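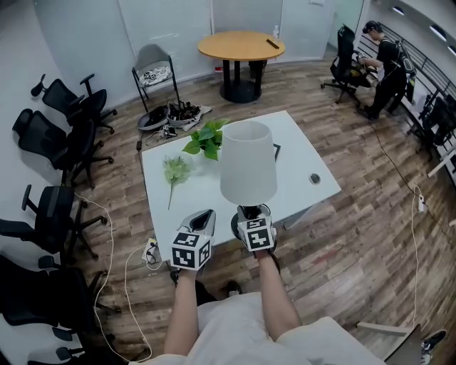

Seren Howells wrote to us after moving into a rented flat with one ceiling light in each room: she wanted to know whether she could light the whole place with lamps and leave the ceiling switches alone. She can, and plenty of our customers do. Her other questions are answered here too, along with the ones the Dendstead shop gets most often.

Which bulb fits my lamp?
Look at the label inside the socket or on the underside of the base. It gives the bulb fitting and the highest wattage allowed. If the label has worn off, bring the old bulb to the counter and we will match it.

Can I use a brighter bulb than the label says?
No. An LED bulb gives more light for the same watts, so change the type of bulb and stay under the limit.

My fabric shade is dusty. Can I wash it?
Most fabric shades are glued to a lining, and water loosens the glue. Use a lint roller or a soft dry brush, top to bottom. Dosenberg shades are stitched and can be wiped with a damp cloth, but let them dry fully before you switch the lamp on.

What size shade should I buy?
Measure the old one across the top, across the bottom, and down the slope. Send us all three numbers. If you no longer have the old shade, measure the lamp from the table to the bottom of the socket. The shade should hide the socket when you are sitting down.

The lamp flickers. Is it broken?
Try a new bulb first, then another outlet. If it still flickers, unplug it and bring it in. Staltus lamps bought before last August sometimes have a loose switch, and we replace those free of charge.

Do you rewire old lamps?
Yes, table and floor lamps only. A new cord, plug and socket takes 8 working days. We have rewired over 300 lamps at the Dendstead bench, and we will tell you if yours is not worth the money - some cheap ones aren't.

Can I put a dimmer on any lamp?
Only if the bulb is marked dimmable. The Dvorak plug-in dimmer works with most of the bulbs we stock, but it buzzes with a few of the older ones.

How long do I have to return something?
Fifteen days, with the receipt. Bulbs can be returned only if the box is unopened. Shades cut to order can't be returned.

Do you deliver?
Within Dendstead, yes, on weekdays. Floor lamps go out in two boxes, and the shade may arrive a day later than the base.

Page last updated January 18, 2026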